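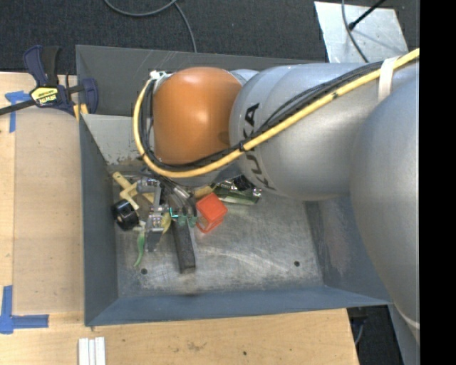 A KUKA arm at work over a grey metal bin.

Land and Woodland Sales Assistant — Hesdale office

Do you like mud, maps and meeting people? Van Rooij sells farmland, woods and rough grazing across Hesdale and the valleys to the north, and we are looking for someone to join our small land team. There are four of us at the moment and we could really do with a fifth!

We have more than 120 parcels on the books, from pony paddocks to the 142-acre Eloncombe estate (mixed oak and larch, two ponds, a very steep track), and no two viewings are the same. You will be out of the office a good half of the week.

What you will be doing

Showing buyers round, often on foot and sometimes in the rain
Walking boundaries with owners and marking up plans
Taking photographs and writing the sale particulars
Checking access, water supply and rights of way before a parcel is listed
Answering the phone and keeping the buyers' list up to date (we use Triltano for this and will teach you)

What we are looking for

A full driving licence is a must, as is being able to read a map. You should be happy talking to all sorts — farmers who have owned the same field all their lives, and families buying their first bit of wood. Experience in property, farming or forestry would be lovely, but we have trained people from shops and schools before and they have done very well. If you can tell an ash from a rowan in winter, do say so in your letter.

Hours and pay

Full time, with one Saturday morning in four during the spring and summer. Pay depends on experience and there is commission on completed sales. You get 25 days' holiday plus bank holidays, use of the office pick-up for viewings, and a boot allowance every August. The first 12 weeks are a trial period on both sides.

How to apply

Send a CV and a one-page letter to the Hesdale office, by post or by hand, to reach us by 17 October 2023. Interviews will include a short walk, so please bring a coat.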